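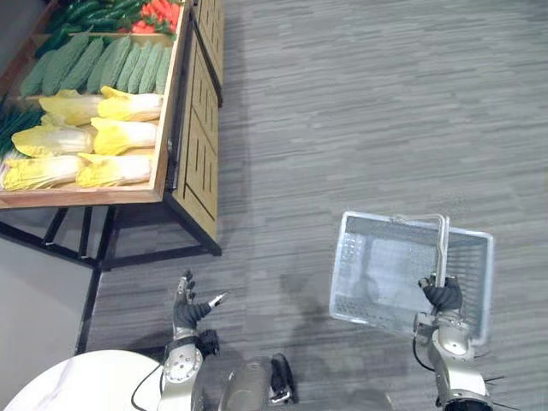 Publicado por Ezequiel Bustamante | Mié 9 de julio | Proyecto Toseline

El proyecto Toseline abre convocatoria para un estudio sobre fiestas de la cosecha en comunidades parroquiales de origen extranjero. Se buscan 60 participantes adultos que hayan asistido a una celebración de este tipo en su país de origen y también en el de residencia. El trabajo de campo comienza en septiembre.

La participación comprende una entrevista individual de 88 minutos, en español, inglés o ucraniano, y un diario escrito de 3.000 palabras como máximo. El diario debe recoger preparativos, liturgia, comida compartida y cantos. Se admiten textos manuscritos si son legibles.

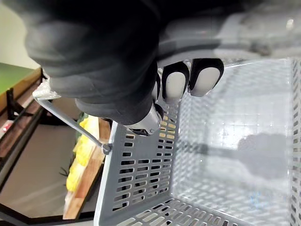 Categoría: Convocatorias

Requisitos: mayoría de edad, residencia mínima de dos años fuera del país de nacimiento y consentimiento firmado. No se exige pertenencia actual a ninguna confesión.

Las solicitudes se dirigen a Shahnaz Pramanik, oficina de Kosthorpe, con indicación de idioma y comunidad. Las entrevistas correrán a cargo de Godfrey Mugo. Los gastos de desplazamiento se reembolsan previa entrega de justificantes originales.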